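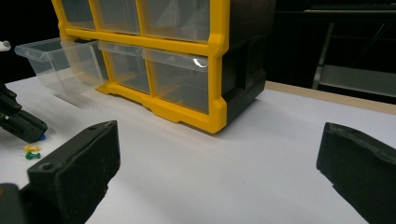

Why did Grivton stop the drawer-sorting work at its Urnberg site in May? A fault in the gripper software let the fingers keep closing after they should have stopped, and a worker's hand was pinched.

Grivton has paused all 7 of its sorting stations at Urnberg while it checks the control units that drive the grippers. The stations are used to open the drawers of small-parts cabinets and put away items such as pushpins, screws and clips.

The worker was reaching in to free a stuck drawer shortly before 2 p.m. when the fingers moved. The injury was a bruised thumb, and the worker was back on shift the next morning.

Olumide Abubakar, the site's safety lead, said the station had been put on hold in the normal way, but the hold signal did not reach one of the two grippers.

"The light said it was stopped. One side was stopped and the other side was not," Abubakar said. "People were trained to trust that light, so we have switched the stations off until it can be trusted."

The control units come from Vultska. The supplier traced the problem to an update loaded in the spring and has sent a corrected version. Logs from the site show 789 drawer cycles on the affected station between the update and the accident. In 5 of them the grippers were late to stop, and no alarm was raised.

Grivton will fit a separate cutoff switch at each station, wired straight to the power supply. Ogbonna, an outside inspection firm, will test the switches before work starts again. Staff are sorting parts by hand in the meantime, and orders from the site may ship a day late.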